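Ulel Tabletop Items
README

Ulel is a set of 627 short recordings of small household items being moved around on a wooden surface. The items are the kind that end up next to a sink or on a shelf: bottles with caps, shallow bowls, sponges, small cases. Fumiko Kobori put the item list together and keeps it up to date.

Layout

Each recording has its own folder, numbered from 0001. A folder holds the video, a text file with the item names, and a one-line note on what was to be done, such as "put the sponge in the bowl" or "move the bottle to the left side."

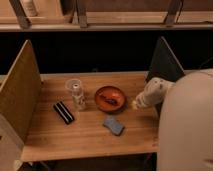

Item names are short and use color first, then the thing: blue sponge, orange bowl, clear bottle. There are 61 names in items.txt. If two items would end up with the same name, the second gets a number. Things we could not agree on are listed as "other" - please don't rename these, the counts depend on them.

Splits

train: 300 recordings
validation: 200 recordings
test: the rest

Splits were made by session, so the same arrangement of items does not show up in two of them.

Known problems

Lighting is dim and warm in many sessions, and dark items can be hard to make out against the dark side panel. Clear bottles are sometimes marked a little too narrow. The notes in the December sessions use "dish" where the others use "bowl" - both mean the same thing.

Corrections go to Fumiko Kobori, with the folder number in the subject line.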